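January 29, 2018

Everyone at Sornness has gone mad for tidying. The new rule is that anything left out on the tables gets boxed, labelled and put on a shelf, and we are promised this will save us 70 hours by May. I'd like to see who worked that out. I spent most of this morning on cables and I can't say I have saved anything yet.

The black ones are the worst. You coil them up, you put them down, and they spring about as if you'd never touched them. The Benex ties are no help. A bag of 200 came with the last order and the first 2 I tried snapped. Someone suggested we buy proper cable drawers from Kolumeo, but I've seen their drawers, and a drawer full of knots is still a drawer full of knots.

Then there is the question of boxes. I say keep the game controller in the one it came in, the blue and white DualShock 4 one with the window, so you can see what you've got without opening anything. The new rule says plain boxes only. We'll see how long that lasts. I left it standing on the table next to a coiled black cable, with the blue braided one still to do, and went for my tea. 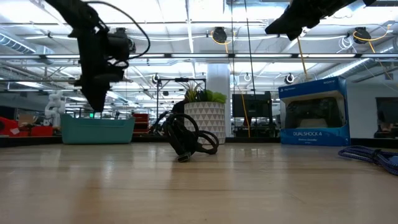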